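Coffee, robots and a few straight questions

Pinevow opened its workshop to the public on 10th March, and I went along mostly because Kavitha Poojary had promised she would answer anything. She runs the automation side of the company, and she has heard "but why?" from visitors before.

"People come in expecting a butler," she said. "Then they see an arm tipping coffee beans and they look a bit let down."

I was one of them. The demonstration that day was about handling small loose goods, and the system doing it is called Gurken. Poojary would not tell me who picked the name. She did tell me it had been in development since January, which struck me as either very fast or a sign that somebody had stopped counting the earlier attempts.

"There were earlier attempts," she said. "I'm not going to pretend there weren't. We just don't call them Gurken."

What is it for? The brochure by the door says "flexible handling for growing businesses," and I asked her to say that again in plain words. She thought about it. Small roasters weigh and portion by hand, she said, and they change blends all the time, so a fixed filling machine is too much for them. An arm could be moved from one job to the next.

A person can be moved from one job to the next too. I said so.

"Sure. And if you have a person who likes portioning beans all morning, keep them. I mean that."

Subbarao Rajan, who roasts for a living and was standing beside me with his arms folded, asked the price. The arm and gripper together come to $2,820, Poojary said, plus $695 for setup. Rajan wanted to know what happens in the second year. Poojary said the service plan was still being worked out, and he wrote that down.

I asked why coffee, when half the visitors would have been happier to see it fold a shirt. "Beans roll," she said. "They bunch up, they hide each other, they go where they like. If you can't deal with that you shouldn't be selling to food people." She was less willing to talk about speed. When I pressed her, she said that a quick pair of hands would win today, and that she would rather I heard it from her. 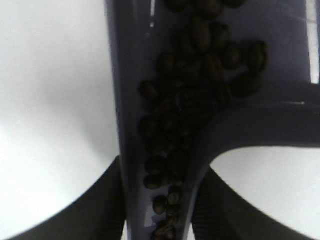 The part about jobs

Xóchitl Manríquez, who packs orders at Sketby, had been quiet until then. She asked who sweeps up the beans that miss.

"A person," said Poojary. "For now."

"It's always for now," said Manríquez.

Poojary says Pinevow plans to place 4 systems with local firms and publish the results, good or bad. I asked if she would put the "or bad" in writing. She said she would have to check.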